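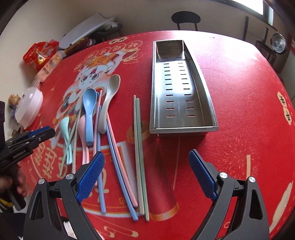 How many times should you repeat a task before deciding which grip pads to use?

Run it at least 27 times per pad with the same objects, and keep every attempt, including the ones where you dropped something. A smaller number will tell you if a pad is useless, but it won't separate two decent ones.

Comparing Finger Pads on a Hand-Held Gripper With Spoons and Chopsticks

Posted May 18, 2021
Filed under: Grippers, Bench tests

These are the steps I use to compare finger pads on hand-held parallel grippers. The task is to pick up plastic cutlery from a table and put it in a stainless steel chopstick holder. Cutlery is a hard test for a gripper. The pieces are thin, light and slippery, they lie flat, and they end up on top of each other.

What you need

Two hand-held grippers of the same model
Plastic spoons and chopsticks
A metal holder or tray to sort into
A round table with a cloth on it
A kitchen scale
A notebook or spreadsheet
The pads you want to compare

I had three sets of pads: the textured blue ones, a smooth set from Ernov, and a soft foam set from Mollel. If you only have one gripper you can do most of this, but skip the two-handed part in step 6.

Step 1. Fit the pads and check the closing line

Push each pad all the way onto the finger frame. Close the gripper slowly and hold it up to a window. Light should not show between the pads at the tips. If it does, take the pad off and seat it again. A gap too small to matter with a block or a cup will let a chopstick fall straight through.

Check the pivot screws as well. On one of mine a screw had backed out a little and that finger closed late. I lost an afternoon of results to that one.

Step 2. Set the closing force

Close the gripper on the kitchen scale's platform edge, or on a small load cell if you have one. My target was 110 grams at the tips for every pad. The number itself is not important for home testing. Use the same one for each set.

Step 3. Lay out the table

Put the holder down first, to the right of the pile if you're working right-handed. Lay it on its side with the long way running toward you. Drop the cutlery from a low height and don't tidy it. Pieces that cross each other are part of the test.

Use a tablecloth. On a bare table the chopsticks roll and you end up measuring how well you chase them. A printed cloth is also useful if you plan to run the camera recordings through any kind of detection later, as a plain background makes that look easier than it is.

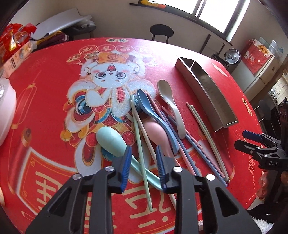 Step 4. Pick spoons first

Open the fingers a bit wider than the handle and come down with one finger on each side. Take the spoon by the middle of the handle. If you grab it near the bowl, the curve pushes the pads apart and the spoon turns when you lift.

With the textured pads, let the fingertips touch the cloth before you close. With the foam pads, stop just above it. Foam drags on fabric and pulls the cloth up along with the spoon.

Step 5. Pick chopsticks

Line the gripper up so the fingers close across the stick. Take it a little past the middle, toward the thick end. Lift straight up and wait a second before you move sideways. If the stick is going to swing, it swings right then, and you can write it down as a swing and carry on.

When two sticks are lying side by side, try for both. Write that down separately. The smooth pads were bad at this. One stick nearly always slid out.

Step 6. Add the second gripper

Steady the holder with the left gripper and place with the right. Do this only after you've finished the one-handed runs, or you will get better at the task partway through and the last pad you test will look like the best.

Keep the left gripper low and out of the right one's camera view where you can. It will still show up at the side now and then.

Step 7. Write down what happened

I use four columns:

Placed
Dropped on lift
Dropped on the way
Picked up the wrong piece

Time is worth noting too, but set a limit. Mine was 35 seconds per piece. Past that I counted it as a miss and went to the next one.

What I found

The textured pads did best on chopsticks by a good margin. On spoons they and the foam pads were close enough that I wouldn't choose between them on that alone. The smooth pads were fine for spoon handles and poor for everything else. They did leave the fewest marks on the plastic.

Foam wore out fast. The tips were already rounded by the end of the second session. I will run the foam set again in September with a fresh pair to see if that was a bad batch.

Common problems

The stick shoots out when you close. The pads aren't parallel. Go back to step 1.

Spoons come up in pairs. Push the pile apart with the closed fingertips first. Count it as part of the attempt and leave the clock running.

The holder slides away when you place. Put a strip of shelf liner under it, or use the second gripper.

Recording stops early. I log with Wava and it splits the file if the cable moves. Tape the cable to the handle, leaving a short loop at the plug.

Next on my list is the Etix controller, with the same pads and the same cutlery. I'll use the same sheet so the columns match.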